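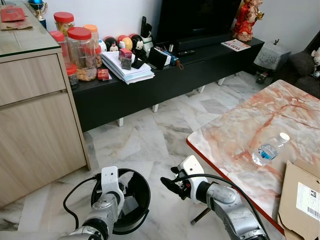
06/10/2023

I told myself I would go to bed early tonight and instead I have been sitting with the Maillard quote and a cup of tea, going over it line by line as if the numbers might get friendlier the longer I looked. They did not! The grippers are the part that hurts. Everything else on the page I had more or less braced for, but 791 for a spare set of fingers and the mount plate, before shipping, made me put the pen down and go look for a cookie.

Régis Chevalier thinks I am being too careful. He called after lunch and talked for a good long while (he always does, and I always enjoy it) about buying once and buying well. His view is that living-room work is harder on the hardware than anything we did on the bench, what with stone floors and table edges everywhere, and that if we are serious about picking up bottles and reaching into wastebaskets in real homes, we should have spares in the closet before we need them. I can't say he's wrong. I just have to be the one who writes it into the plan.

So I made two columns. On the left went what we must have before winter, and on the right what would be lovely. Spare fingers, left. The longer power and signal cables from Kerix, left, along with some decent clips and sleeving, which cost next to nothing and which I have somehow forgotten to order since August. A second full arm pair, right, and I drew a small sad face next to it.

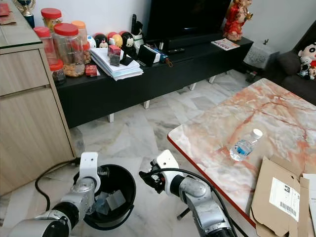 Then there is the question of renting. Gorthorpe will lease a complete two-arm setup by the month, with service included, and I spent a whole hour trying to work out at which point that becomes foolish. If we only want it for the household trials, the lease wins easily. If we carry on into next year, and I dearly hope we do, we would have paid for most of a new one and own none of it. I wrote to them asking whether part of the rent could count toward a purchase. The woman who answered was very kind and promised me a real answer next week.

The Praltness people want 55 a month for the software, or 100 if we add the second seat, and I think one seat will do us if Régis and I are polite about taking turns.

I still have to ask about the warranty on the wrists, and whether Maillard will hold the price to the end of the month. Must also dig out the old cable invoice, I think it is in the blue folder. Tea has gone cold. Bed now, really this time.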